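Stop blaming the planner

Apolinar Serrano, Carrillo tooling notes

Every standup it's the same. Grasp fails, somebody says planner. I maintain the planner at Carrillo so sure, I'm biased. But I went through 609 failed runs from the lunch packing task and most of them weren't a path problem. They were perception handing us a confident wrong answer, and the logs throwing away the evidence.

Clear glass box, glossy lid. Depth comes back full of holes, the segmenter fills them in with whatever, and we get a pose with no error bar on it. Then control is supposed to act on that pose like its gospel. 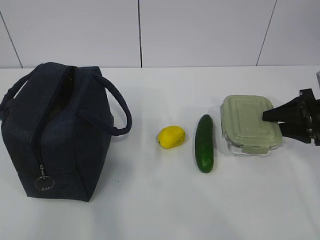

My view – a pose without uncertainty is a bug. Not a missing feature. Refugio Cisneros disagrees, says the policy should learn around it and we should just collect more. We have 3042 episodes. How many more? A cucumber is easy, a bag is soft and forgiving, glass is neither, and more cucumber episodes won't teach you glass.

Second gripe, tooling. Celik shows one camera at a time. To line up the wrist view with the fixed view I scrub two windows by hand and guess. The streams drift, up to 125 ms on a bad day, wich is plenty when the fingers are closing.
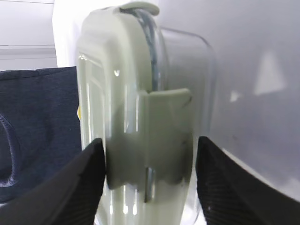 2 min read

The wrist view is where glass gets decided. Latch flaps, gasket, rim, all of it close up. And we downsample it first to save disk! Disk is cheap. My afternoons arent.

So what I want by September. Covariance on every pose, even a crude one. One clock for all cameras. A viewer that plays both views together – Sorkitis nearly does this already, just needs our log format. And a planner that's allowed to say "not sure, look again" and not get marked as a fail for it.

Patches welcome, the branch is up. Refugio, you too.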